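I've been told for years that coasters are pointless on stone. Then I was told stone is the one place you can't skip them. Both times the person telling me was selling countertops, so I stopped listening and bought some coasters.

Some background. We moved into the Belmonte place in May and the kitchen came with white marble. I didn't choose it. I would have gone with something ugly and indestructible. My friend Trinidad Buenaventura says marble "ages beautifully," and I notice that she has laminate.

The sealer the last owners left under the sink is called Palex, and the label promises 100 percent protection. I don't believe in 100 percent anything. I put it on anyway, waited, wiped, and a slice of lemon still left a dull spot by the stove. Maybe I did it wrong. Maybe the label did.

So, coasters. I went in thinking a coaster is a coaster, and I still mostly think that. A Flesta catalog I got in the mail wants you to believe each room needs its own "drink story." No thanks. What I wanted was something that stays put, doesn't scratch, and doesn't stick to the bottom of a wet glass and then drop off over my lap.

I've been keeping a wooden one and a woven rattan one out on the marble, with no system at all.

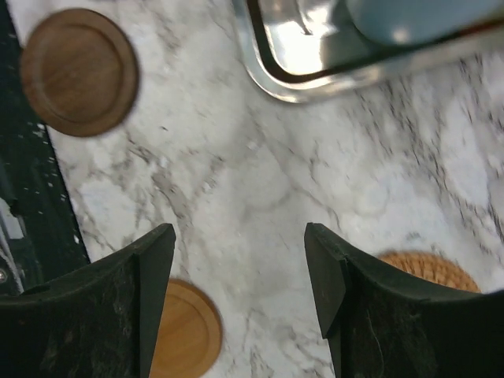 ## Wood or rattan?

The wooden one has a raised rim, which I like more than I expected to. A mug sits down inside it and the drips stay there. It also means you have to wipe it out, and I don't always.

Rattan looks better against the gray veins — I'll give it that much. But crumbs get down in the coils, and I have my doubts about what a glass of iced tea does to it over a whole summer. Rogelio Lagman swears you can rinse his under the tap. I haven't tried it with mine.

If I had to buy again I'd get more of the wood and leave the rattan for the porch. Ask me again after the holidays, when there's red wine out.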